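Fikre opens orders for Arier hand-held gripper kit
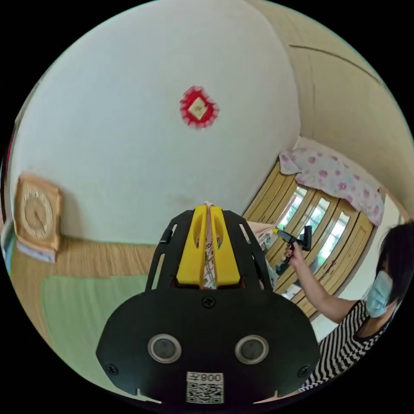 Products and services

RUDAU, Sun 18 May — Fikre has opened orders for Arier, a hand-held gripper kit for teams that teach robots to handle ordinary household and office items. The kit is sold outright or hired by the month, and the first orders will leave the company's Rudau workshop in August.

Arier lets a person carry out a task by hand, using the same kind of two-fingered gripper that will later be fitted to a robot arm. A recording of the task is made as they work. The recordings can then be used to train the arm, which does not need to be in the building at the time.

The gripper has two yellow fingers at the front of a black open-frame body. The sides of the body are slotted rails, and the rear plate is held on with screws. Each unit carries a numbered sticker with a QR code, so that a recording can be matched to the gripper that made it. Unit 008 is one of those now in use.

Fikre has been trying the kit in furnished rooms as well as at the bench. Recent work has dealt with thin, flexible material such as printed paper, which is held between the fingers while a second person works alongside with a tool of their own. Paper bends, folds and slips in ways that a box or a cup does not, and customers had asked for more help with it.

"Most of the people who write to us already have an arm," said Wanda Ruiz-Ortega, head of product at Fikre. "What they are short of is recordings of somebody doing the job in a normal room, with a cabinet in the corner and a clock on the wall. They can take this kit to the room and get on with it."

The fingers open and close by a trigger under the user's hand. No power tools are needed to set the kit up, and the finger pads can be changed with the hex key supplied. Fikre sells replacement pads in packs, and the drawings for the finger mounts are free to registered customers who want to make their own.

The standard kit contains two grippers, a charger, a carrying case, spare finger pads and a printed guide. Software for sorting and checking recordings is included for the first year. It runs on an ordinary desktop computer and does not need a network connection once installed. Recordings stay with the customer unless they choose to send them to Fikre for checking.

The checking service is offered separately. Customers upload a batch of recordings and receive a report that marks any with missing sections, poor lighting or a blocked view of the fingers. Reports are returned within 4 working days. The service is sold in blocks of 100 recordings, and unused recordings in a block can be carried over to the next order.

During the trial period, 39 people used the kit at Fikre's own rooms and at a partner site in Sarnulgate. Between them they made 2,000 recordings of everyday handling jobs, among them folding cloths, sorting post and passing sheets of paper from one person to another. Several changes came out of the trial. The grip was made narrower for smaller hands, the trigger spring was made lighter, and the sticker was moved to the rear plate, where it can be scanned while the gripper is being held.

"The lighter spring was the main request," Ruiz-Ortega said. "After an hour with the old one your hand knew about it. We also rewrote the guide, and the part on two-person work is a good deal longer than it was."

Arier is meant for research groups, training centres and firms that build or fit robot arms. It is not sold as a toy or as a household aid, and Fikre advises that it should be used by adults who have read the safety pages of the guide. The fingers can pinch.

Groups that want to try the kit before ordering can book a half-day session in Rudau or Sarnulgate. Sessions are run in small groups and include time with the software. Those attending may bring their own items to handle, provided they are dry and free of sharp edges.

Hired kits come with the same contents as those sold and are covered for repair for the length of the hire. Purchased kits carry a one-year guarantee against faults in materials and assembly. Finger pads are treated as wearing parts and are not covered.

Prices for purchase, hire and the checking service are available from the Fikre sales desk. Orders placed before the end of June will include a second pack of finger pads.

Press contact: Wanda Ruiz-Ortega, Fikre, Rudau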